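Reltix home-task arm, six weeks in: what we paid, what I'd budget differently

Reviewed by Rhun Wynne
March 3, 2025

Rating: 3.5 out of 5

Writing this between meetings so forgive the state of it. Several people asked what the Reltix is like to own, as opposed to what it's like in the demo, and I said I'd put it down before the April spending round.

Who we are: small lab, one big room, household tidying tasks. Putting away, clearing surfaces, opening and shutting drawers. No factory work, nothing heavy. If you're palletising boxes stop reading, wrong machine.

Bought direct from Trellby, who resell it. Looked at the Barroso as well and very nearly went that way. More on that further down.

Delivery and setup

Came on a pallet, well packed. Manual is thin. Bolting it together took a morning, getting it talking to our network took most of a week and two calls to Trellby, who were patient. The second call got me a person who knew the answer straight off. Ask for the second person.

Check your door widths. I hadn't. It went through with one side panel off the crate and a lot of swearing.

Floor needs to be hard and level. Ours is, so fine. We tried it on the carpet in the meeting room and it drifted enough to be annoying.

Money

The quote covers the arm, the base and the basic gripper. It doesn't cover:

Spare gripper pads. £278 a set. We're on our second set.
Extended warranty. We took it, £1000, and I would again.
Training day. Didn't bother. Should have.
Furniture and props. I had no line for this at all and it's the one that caught me out.

That last one. You need real furniture at real heights, and it gets scuffed. We've had 16 drawer and cabinet pieces through the room so far, mostly second hand, £29 each for the cheap bedside ones from the clearance place. Not a big sum next to the arm but it came out of my consumables pot and I had to explain it. Put a furniture line in. Put it in before somebody asks.

Props are next to nothing. Cans, bowls, snack packets, whatever's in the corner shop. Just get multiples of the same brand, as they dent and then you're comparing runs with different objects.

What it's like day to day

The nightstand task is what we use it for most, so I'll stick to that. Drawer, things on top, things inside, mixed shapes.

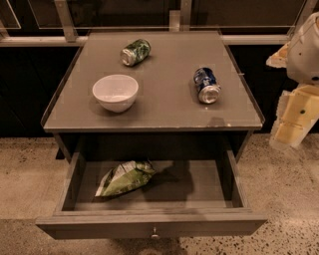
Nightstand task: two cans and a bowl on top, snack bag in the open drawer.

Cans on their sides are harder than you'd think. They roll. A raised lip on the furniture helps a lot and I now look for it when buying. Plain flat tops, you spend half the session picking things up off the floor, which is staff time, which is also money.

Bowls it's good at. Grips the rim nicely, sets it down gently. No complaints there, best thing about it.

Snack bags, poor to middling. Crumpled ones with shiny plastic especially. The vision side gets confused by the creases and goes for a bit of bag that isn't really there. Trellby say an update is coming. They said that in the first week too.

Small round knobs are fiddly. It manages, slowly, if the knob is where it expects. Bar handles are much easier. If you're buying furniture only to get going then buy bar handles, and save the knobs for when you want a challenge.

Reach is good. You can park the base beside a low unit and still get to the back of the top. Getting down into the drawer is okay as well, though it takes a long way round and looks like it's thinking about it.

Noise: a whine, not loud. You stop hearing it. The person at the next desk may not.

Pads wear out quicker than the leaflet suggests. We do a lot of runs so that's partly on us, but budget for it. I've put four sets in next year's sheet and told them it might be more.

Versus the Barroso

Had the Barroso on loan for a fortnight before we ordered. Better software by some distance, nicer screens, clearer error messages. Reltix errors are a number and you go and look the number up.

But the Barroso's gripper opens less wide, and for bowls that was the end of it. Also their service contract is yearly and compulsory, and our finance people don't like compulsory. If your objects are all small I'd have a proper look at it. I woud have been happy with either.

Vekden do a cheaper one. Haven't used it. Their sales chap was vague about spares so I left it there.

Planning notes, for anyone doing a bid

Lead time. Ours was quoted as short and was not short. Order before you recruit if you can, or you'll have someone sat waiting for a robot.

Space. You want clear floor on both sides of whatever it's working at, and somewhere to shove the furniture you aren't using. Storage was the thing we ran out of first. The corridor is now full of bedside tables and the fire officer has been round.

People. One person can run it. Two is better, one on the controls and one resetting the objects. I costed one. Wrong.

Lighting. Not in the budget and needn't be, but try your furniture under your own lights before buying a stack of it. Dark units throw deep shadow into the drawer and it makes finding things in there harder. We've had better luck with pale insides.

Insurance. Ask early, the form is long and they wanted serial numbers we didnt have until delivery.

Good: gentle with bowls, long reach, decent phone support, warranty people pay up.

Bad: error codes, pad wear, crinkly packets, the manual.

Would I buy it again? Yes, at the same price, with the training day and a furniture line. If the price goes up in April as Trellby are hinting then I'd want the Barroso back in for another loan first, and I'd take our own bowls along to their showroom this time to see if the new gripper copes.

Anything I've missed, leave a comment. I'll get to them Thursday probably.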